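Brown twill, finally put to use
Feb 13, 2024

I have owned this piece of brown twill for longer than I want to admit, and this month I started working on it. 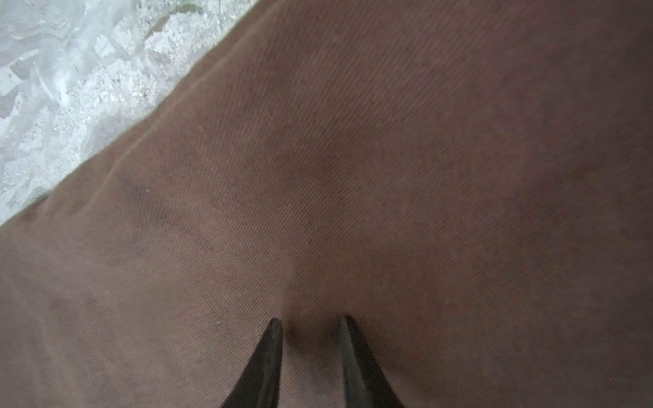

Where the fabric came from

I bought it at Kimaro, the remnant store out past the highway, on one of their clearance weekends. It was rolled up in the bin with the upholstery ends and had no tag on it apart from the price, which was 13 dollars. The color is a cocoa brown with a little red in it. I wanted it for pants, then decided I didn't have the patience to make pants, and it went on the shelf.

It has been a drop cloth for a weekend, and it covered the sewing machine the summer we had the windows replaced. Otherwise it sat there.

Washing it first

I washed it twice, warm, and put it through the dryer both times. Cotton twill can shrink quite a bit, and I have ruined a project that way before. I zigzagged the raw ends so they wouldn't turn into a nest of threads in the wash. It lost more in length than in width. Some color came out in the first wash and hardly any in the second, and I ran both loads with nothing else in the machine.

Pull it out of the dryer while it is still a little damp. I forgot the first time and spent most of an evening with the iron on full steam. A few creases along the old fold line are still there and I've stopped fighting them.

What I'm making

Seat covers for the bench in the hall. The bench is a Vedell, the plain one with the lift-up lid, and the cushion that came with it is a pale oatmeal color that shows everything. The cushion is 40 inches long. I'm doing a simple wrap with a flap at the back, no zipper. I can put in a zipper but I don't enjoy it, and the back is against the wall anyway.

If there is enough left I'll make two pillow covers to match. I think there will be, as long as I cut carefully.

Cutting

The diagonal rib on twill matters more than I expected. On my first trial piece I flipped one panel end for end without thinking, which was fine, and then I turned another one sideways, which was not. The ribs went the wrong way and the panel looked like a slightly different brown from the one next to it. Now I put a chalk arrow on the back of every piece before I cut it.

I use a rotary cutter for the long edges and my old Dumier shears for the rest. The shears needed sharpening and I got that done last week. Pins leave marks in this cloth if they stay in overnight, so I've switched to clips.

Where it stands

The top panel and both long sides are cut. I still have the ends and the flap to do, and I need a heavier needle, as the one in the machine skipped stitches when I tried four layers on a scrap. The thread is from Sitstead, a 200 yard spool in a brown that's a shade darker than the cloth – close enough for seams, maybe not for topstitching. I may order the next one up before I do the flap.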